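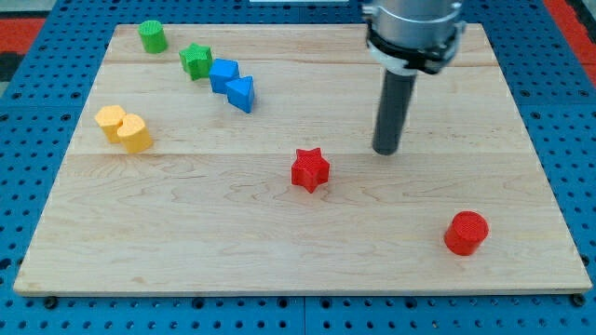 按照Impi Kallio的意见，一份更新说明如果只写“修复若干问题”，玩家便无从判断自己遇到的那个问题是否包括在内，课题组应当先把这一点查清楚，再谈其他。该意见于开题答辩时提出，后经指导教师同意，列为本课题的第一个研究问题。

课题名称：独立游戏更新说明的写法与玩家反馈之间的关系——以《Rostano》为例
课题组成员：Yetunde Adebisi、Venla Ojala、Abena Opoku
指导教师：Pentti Ikonen
提交日期：2022年1月24日

摘要

本报告以农场经营类游戏《Rostano》的更新说明为研究对象，收集该游戏自抢先体验阶段以来发布的13份更新说明，以及官方论坛中与之对应的玩家回帖1,718条。课题组对更新说明的条目逐一编码，并对回帖进行分类，考察条目的具体程度、排列方式和用语对玩家后续提问的影响。结果表明，写明触发条件的条目较少引起重复提问；涉及存档兼容的内容如置于文末，相关求助帖明显集中。报告最后就更新说明的编写提出若干建议，并说明本研究的局限。

一、研究背景

更新说明是开发方与玩家之间最常规的书面沟通形式。大型厂商一般设有专人编写，独立工作室则多由程序人员在版本提交之后整理而成，体例不一，详略悬殊。本课题选取的《Rostano》由小型工作室Partanen开发，游戏背景为虚构城镇Ivville，玩家在其中经营土地、修缮房屋并与居民交易。该游戏更新较为频繁，各版本说明均完整保留于官方论坛，便于取得连续的材料。

课题组在前期阅读中注意到，同一工作室在不同时期发布的说明差别很大。早期版本往往只有寥寥数行，中期开始按系统分类，后期又加入“已知问题”一栏。上述变化为前后对照提供了条件。

二、研究问题

（一）更新说明条目的具体程度与玩家重复提问之间是否存在关联。
（二）条目的排列顺序是否影响玩家对重要内容的知悉。
（三）“已知问题”一栏设立前后，玩家回帖的类型有何变化。

三、材料与方法

更新说明由Venla Ojala负责整理，统一转为纯文本后录入表格。每一条目按“笼统”“一般”“具体”三级编码。仅指出某系统有所改进者为笼统；指出问题现象者为一般；同时写明现象与触发条件者为具体。例如，“优化了畜棚”编为笼统，“修复畜棚门无法关闭的问题”编为一般，“修复雨天读取存档后畜棚门无法关闭的问题”编为具体。

回帖由Yetunde Adebisi与Abena Opoku分别编码，设提问、报错、建议、感谢与其他五类。两人先各自处理同一批试编码材料，就分歧逐条讨论，修订编码手册后再正式开始。一帖兼有数类内容的，以篇幅最长的部分为准。经剔除重复发帖、纯表情回帖及与更新无关的闲谈，进入正式分析的回帖为886条。

此外，课题组向论坛用户发放开放式问卷，收回有效答卷35份，用于补充解释，不作统计推断。问卷以Ikov在线表单系统发放，未收集姓名及联系方式，答卷编号后由指导教师保管。

四、主要发现

（一）条目具体程度

笼统条目之后，回帖中以“某问题是否已修复”为内容的提问最为常见，且同一问题常由不同用户反复提出。具体条目之后，此类提问较少，取而代之的是对修复结果的确认或补充报错。补充报错大多能够参照条目所列的触发条件，说明自己的情形与之有何不同，对开发方的参考价值较高。

（二）排列顺序

早期说明按提交时间排列，新作物、文字勘误与存档格式变更混在一起。其中一个版本变更了存档格式，旧存档须先在主菜单中转换，而该项提示位于全文最后一行。其后的求助帖多与此有关。有答卷写道，看到新增作物的部分便直接进入游戏，并未读到末尾。后来的版本将存档提示移至开头并单独成段，同类求助帖随之减少。

（三）“已知问题”一栏

设立该栏以后，报错类回帖的比例有所下降，建议类回帖的比例有所上升。部分用户会在他人报错时主动引用该栏内容作答。但该栏的维护并不稳定，有的问题在后续版本中已经修复，却仍保留在栏内，引起了新的疑问。关于垂钓判定的一条先后在连续几个版本中出现，文字完全相同，用户无法得知其处理进度。

（四）用语

说明中“体验更佳”“更加流畅”等表述，在问卷中评价普遍偏低。受访者认为此类表述与商店页面的宣传文字相近，难以作为判断依据。另一方面，个别带有轻松语气的条目得到好评，如以镇上居民口吻说明集市价格调整的一段，多名受访者能够复述其大意。语气本身未必影响信息传达，前提是数值变动仍有明确交代。

五、讨论

上述结果与开题时的预期大体一致，但有两点需要说明。其一，具体条目多出现于后期版本，而后期版本的玩家构成亦可能与早期不同，老玩家对游戏机制较为熟悉，本来就较少提问。课题组曾尝试按注册时间对用户分组，因论坛仅显示注册年份，未能得出可靠结果。其二，部分存档问题同时在其他社群讨论，不在本次收集范围之内，论坛回帖的减少不等于问题的减少。

中期检查时，指导教师提出应区分“玩家没有读到”与“玩家读到而没有理解”两种情形。课题组据此于12月在问卷中增加一题，请受访者回忆最近一次阅读更新说明的方式。从答卷看，多数人只浏览标题与加粗部分，遇到问题后才回头查找全文。

六、建议

1. 存档兼容、设置重置等需要玩家操作的内容，置于说明开头。
2. 修复类条目写明现象及触发条件；触发条件尚不明确的，应如实注明。
3. 数值调整同时列出调整前后的数值。
4. “已知问题”一栏随每个版本重新核对，已修复的条目移入修复部分。
5. 各版本沿用同一分类名称及排列次序。

七、局限与后续工作

本研究只涉及一款游戏和一个论坛，所得结论不宜直接推及其他类型的作品，尤其是更新周期与玩家规模差异较大的联机游戏。回帖编码以篇幅最长部分为准，短小的附带提问可能因此被低估。课题组未能取得开发方内部的缺陷记录，无从核对条目与实际改动是否一一对应。

后续拟选取一款竞速类作品作为对照，沿用现有编码手册，并将一帖一类改为一帖多类。编码手册及去除用户名后的数据表作为附录一、附录二，随本报告一并提交。

八、分工

Yetunde Adebisi：回帖编码，第四部分执笔。
Venla Ojala：材料整理，第一至第三部分执笔。
Abena Opoku：回帖编码，问卷设计，第五至第七部分执笔。
全文由三人共同校订。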